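Speaker notes: "Do you need a matching kitchen?"
Perwood evening talks, slot after the break
Speaker: Róisín Foley

Start without the slides. Ask who has bought a kitchen set in the last year, meaning a pan, a bowl and so on sold together in one color. Wait for hands. Ask who still uses every piece. Wait longer.

I was asked to talk about starter kitchens and I said yes before I'd read the leaflet. The leaflet promises that a coordinated kitchen makes you cook more. I've looked for anything behind that claim and found a quote from the people selling the sets. Say this plainly, don't get a laugh out of it.

The Bumport survey. Bjartur Bech sent it to 3,000 households and got 2,356 back, a better return than I expected, so credit to him. But read the question out loud: "Do you enjoy cooking in a kitchen that feels pulled together?" Who says no to that? Of those who answered, 190 wrote something in the comments box, and the comments are the only part I trust. Most are complaints about storage. Lids come up again and again.

(Pause. Water.)

So, the short list. Suppose you move into one room with one counter and you get a toaster, a saucepan with a lid, a bowl, and something flat to cover leftovers. Blue if you like blue. I have no quarrel with blue.
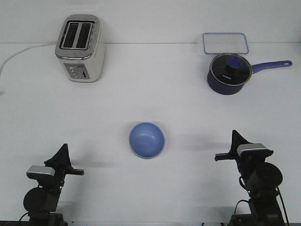 Toaster first. Two slots is enough for one person and I doubt four is worth the counter space for two. Check where the cord comes out before you decide where it lives. People pick the spot, then find the outlet is on the other side.

Saucepan. The long handle is the thing to argue about. It's easy to hold and a nuisance in a small cupboard, and the hanging hole only helps if you own a hook. Jinlong Deng will tell you to buy the heaviest pan you can afford. I'm not convinced. Ask him in the questions how often he lifts his.

Glass lids. The selling point is that you can watch the food. Fine, until it steams up. I'd still take one over a metal lid, though not for the reason on the box.

Bowl. Small is fine. You will eat out of it, beat eggs in it and lose it at the back of the fridge.

If time is short, skip the Brirumlow catalog section and go straight to Gil-soo Sung's point about secondhand shops. He furnished his whole kitchen in May and nothing matches. He cooks every night, but he did before, too, so don't let me oversell it.

Questions. Someone will ask about air fryers. Pass that one to Aiguo Cao.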